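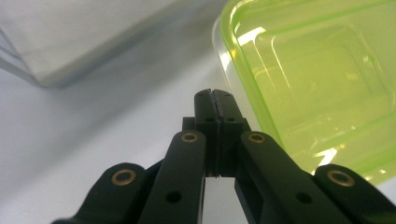
*Hand gripper, fingers closed, next to the green container.*

20 February 2020

Spent most of the day on the equipment list. The order has to go in before the new budget opens in July, and Lawal Lawal wants the final number from me this week so he can fit it in with the bench and the lighting. I said he would have it tomorrow.

We have one hand gripper now and I want four. One is fine for me alone, but with two people working we pass it back and forth and lose the afternoon. Four gives us three in use and one on the shelf. Vlasta Gajdoš thinks three is enough and that the money for the fourth should go to spare parts. She may be right. I put both versions in the spreadsheet.

Prices so far. Ondrejka will build the linkage arms and fingers to our drawings, 58 a set if we take four, more if we take fewer. Skinska quoted for the bushings and the hardware together, with a minimum order of 200 pieces. We can't use that many bushings in two years. Asked if they would split the order with washers and screws to reach the minimum. They said they would check and write back. If they say no, I will look for a smaller supplier and pay more per piece.

Went over our gripper with a notebook so the parts list would match what we really have. The bushings in the arms are two sizes, larger on the outer arms than on the inner ones. My first list had only one size, so that would have been a wrong order. Fixed it and sent the corrected list to both shops. Also asked Ondrejka to price the fingers separately from the arms. The pads along the inside of the fingers are what I expect to replace most often, and I don't want to buy a whole set each time.

The motorized arm is a separate line and a separate fight. Kadance has the one I want, but the lead time is 15 weeks, and that is counted from when they get the deposit. If we order in July it comes in the fall, and then it has to be mounted and wired. Lawal asked if we could rent for the first few months. I called Drorirwood about it. They do rent arms, but the person I talked to couldn't say if ours would bolt onto their mount. He took down the hole spacing and will call back.

I wrote down what I think we should do, so I don't argue myself out of it overnight:

- Four sets of arms and fingers from Ondrejka
- Extra finger pads, two pairs per gripper
- Bushings in both sizes, Skinska if they will split the order
- Plastic containers and lids, a budget of 200 for the year
- Arm from Kadance, deposit in the first week of July
- No rental unless the mount fits

The container line looks high, but we keep going through them and I was tired of asking for petty cash. Vlasta wants them all the same size so they stack. I would like some variety for the tasks. We left it as a total and will choose later.

Still missing: shipping from Ondrejka, and whether the Kadance price includes the controller. The quote has it on the second page with no amount next to it, which could mean either thing. Emailed them at four, no answer by the time I left.

Home after seven. Took the spreadsheet with me and didn't open it. Need to bring the calipers back in the morning, they are in my coat.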